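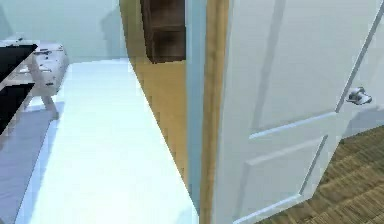 Filed under: Keletti Guide > Part 2 > Recording Demonstrations

Recording a session in a simulated apartment

Follow this section once the simulator is installed and your input device has been calibrated. It covers a single recording session, from loading the apartment to uploading the episodes. Plan on 25 minutes per task the first time.

Before you start

Close any other program that uses the graphics card. Check that the drive has room for the session. An episode with all camera streams turned on can get large, and Keletti stops recording without a warning when the drive is full.

1. Open Keletti and choose New Session.

2. Pick an apartment from the list. The door angles, furniture and wall colors are set by the layout seed. Write the seed down in the session notes.

3. Enter your operator name the same way every time. "Veikko K" and "V. Kuusisto" are counted as two people in the reports.

4. Choose the task. The task text is saved with every episode and can't be edited later, so read it through before you accept it.

5. Cycle through the camera views with Tab. Every view you plan to record should open without errors. Leave the views where the layout puts them unless your project lead has asked for a change.

Note: Some start views face a doorway or a bare surface. These are part of the set and should be recorded with the others.

Recording an episode

6. Press R to reset the scene. Wait until the objects have settled. Round objects can take a few seconds.

7. Press the space bar to start. The timer at the top turns green.

8. Carry out the task at an even pace. Short pauses are fine. If you miss a grasp, back off and try again in the same episode — a recovery is useful to the learner and should be kept.

9. Press the space bar again when the task is done and the arm is back at its rest position.

10. Mark the episode Good, Recovered or Discard. Use Discard for simulator faults such as an object sinking into the counter. Don't use it for slow or clumsy runs.

Caution: Don't press R while the timer is green. The episode will be saved with a jump in it, and the checker can't always find the jump.

Kitchen layouts

Kitchen tasks put several objects on one counter, often close together: a pan with a tomato right behind it, a mug near a taller container, a lid standing on its edge toward the back. Plan the approach before you start the timer. Small handles are easiest to grasp from above with the wrist turned to line up with them.

11. For each kitchen task, record 64 episodes. Change the layout seed after every block of eight.

12. Vary the order in which you approach the objects, unless the task text fixes it.

13. If a standing object falls over during the run, keep going when it isn't part of the task. If it is, finish the attempt or let the timer run out, then mark the episode truthfully.

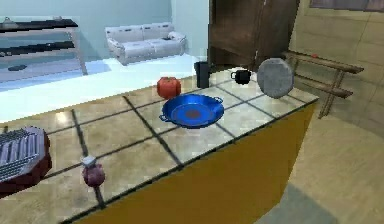
Reijo Kuusisto asks that operators stop tidying up the counter before they begin. In his review of the Wimdale batch he found that many runs opened with the nearest object being nudged out of the way, and the trained policy had picked up the same nudge and did it even when there was nothing to move. Start from the layout as it loads.

Checking and uploading

14. Open the Review tab and play back the first and last episode of each block at double speed.

15. Run Check Session. Red lines must be fixed or discarded. Yellow lines can be left as they are, but add a short comment.

16. Choose Upload. Sessions go to the Owino server by default. If your site uses Jilimau, change the target under Settings > Storage first.

17. Keep the local copy until the session shows as Accepted.

Note: The shared kitchen set now holds more than 3000 accepted episodes. Check the task list for what is still short before choosing a task on your own.

If the upload stops partway, start it again from the same screen. Finished episodes are skipped.

Last revised Mon 20 July

4 comments | 2 shares

Contact the Keletti docs team | Back to top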